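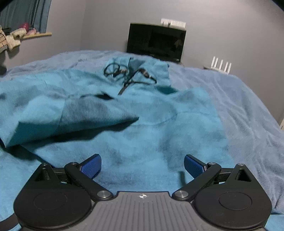

Step 1. Lay the cloth out badly

You have unpacked the Wurnov hand-held gripper, charged it, and read the card that says "ready in minutes." Good. Now put a thin cloth on a bed and make a mess of it. A wide wrinkled sheet with a flap folded over on one side will do nicely. Smooth fabric on a hard table teaches you very little, and Wurnov's own quick start has you practice on a sponge, which has never put up a fight in its life.

Leave the fingers wide open before you go near the cloth. The kit remembers where you started, and if you started half closed, so does every recording after it.

Step 2. Zero the fingers

Hold the trigger down for a slow count of nine, let go, and wait for the second beep. The first beep means it heard you. The second means it agrees. Colin Garside, who wrote the manual, puts this on page 17, after two chapters on the carrying case.

If you only get one beep, check that the small round target on the body is clean. A thumbprint is enough to upset it.

Step 3. Pick an edge and come in low

Bring the tips down on either side of a raised fold and squeeze gently. Blue textured pads grip thin cloth well, a little too well if there's a second layer underneath. I picked up the cloth and a good part of the blanket on my first four tries.

Go for the pointed corner of a flap if you have one. Flat stretches in the middle are for people with patience. When you have hold of something, lift straight up a hand's width, stop, and then pull across. Pulling and lifting together gives you a lovely curve on the playback and the cloth in a heap.

Step 4. Keep your wrist boring

The arms open and close evenly, so any tilt in the recording is yours. Obadia Nyaga at Kandisen, where I bought mine, suggested practicing with my elbow against my ribs. It looks ridiculous and works.

Step 5. Save, name, repeat

Each take goes to the Jakport software, which will name it "Session" unless stopped. Stop it. I ended up with 17 files called Session and spent an evening opening them one by one. Put the cloth and the fold in the name and you'll thank yourself in November.

The basic license holds 800 takes. The next one up holds 2000 and costs enough that you may discover a new interest in deleting things.

Is it worth buying?

For cloth work, yes, with some grumbling. The grip is steady, the trigger has a nice long travel, and the thing has survived my handling. The strap is too short, the beeps are too loud for an apartment, and the spare pads come in a bag that needs scissors. Kandisen takes returns if the box is intact, so open it more carefully than I did.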